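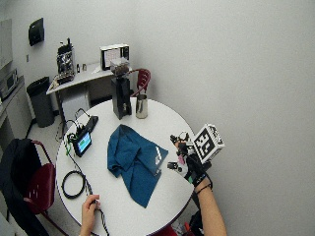
## Voyle room, round table - September, morning

Notes on folding and on the room. Iolo Ellis asked me to write them before I forget, because he takes the table over from me in the afternoon and we fold in different ways.

Item for the morning: the dark teal one with the white print near one side. In the Larkcombe list it is written as "teal, printed". I like to work with it on the round table because the white top gives a good contrast and you can find the edges quickly. On the gray bench in Nadden I was always losing the corners.

### How I start

I start from a crumpled state, put in the middle of the table. We agreed on this last month. Before, each of us started from a different state (Iolo from flat, me from a ball) and our times could not be compared. Now the rule is:

- lift the cloth with one hand to shoulder height
- let it fall on the center of the table
- do not correct it, also if a corner hangs down over the side

The last point is difficult for me. My hand wants to pull the corner back.

### What I do after

1. Find the print with the fingers and bring it to the top. The print is the only mark on the cloth that tells me the direction, so I want it early.
2. Pull the two far corners apart until the far edge is straight.
3. Smooth from the middle to outside, flat hand, two passes. More than two passes does not make it better, I tried.
4. Fold the left side to the middle, then the right side.
5. Fold from the bottom up, in half, and again in half. The print should finish on the outside.

Step 4 is where I lose time. A round table has no straight edge to compare with, so my side folds become a little diagonal. Iolo says he looks at the chair at the far side and makes the fold point to it. I tried and it helps, but only when the chair is pushed in properly. So: please leave the far chair pushed in.

### Times

I did 14 folds before the break. The best was 32 seconds, and it was also a clean one. The slow ones were all the same mistake, I had the print on the inside and had to open the cloth again. 2 folds I do not count, since in the first my sleeve caught the cloth and in the other one I stopped to answer a question from the corridor.

I think the right hand is doing too much. In step 2 I hold with the left and pull with the right, then I change and pull again with the right. It would be faster to pull with both at the same moment. To try in the next session.

### The table

The coffee things are living on the far side of the table again. The grinder and the steel milk pitcher belong on the white side table with the espresso machine. I know why they come here, the side table is narrow and there is not much place to grind when the bottles and the sign are standing on it. But we fold cloth here, and ground coffee goes into cloth very easily. Last week I brushed it out of a pale one and the mark is still there.

Proposal (Iolo, please say if you agree):

- grinder and pitcher go to the side table, machine moves a little to the wall
- the bottles go in the white cabinet under it
- the sign can hang, it does not need to stand

Cables: I keep the black one coiled at the left side, so it does not come under the cloth. When it lies under, the fold has a bump and step 3 is useless. A clip on the table edge would be better than my hand. I will ask Janus stores if they have one, they had a bag of them in spring.

Jackets on the chairs are fine for me, but please only on the left chair. On the far one it hides the line that Iolo uses.

### Weight question

Iolo asked if the teal cloth is heavier than the others, it falls more flat when dropped. I put it on the kitchen scale in Nadden but the scale was moving between values and I do not trust it. I wrote 600 g in pencil in the list with a question mark. Somebody should repeat this with the good scale before we copy it to the ink column.

### For the afternoon

- wipe the table first, dry cloth, no spray
- same item, same start
- write down the side where the print landed after the drop, left or right. I forgot to do this for the first half of mine
- the Larkcombe list is in the drawer, pencil is inside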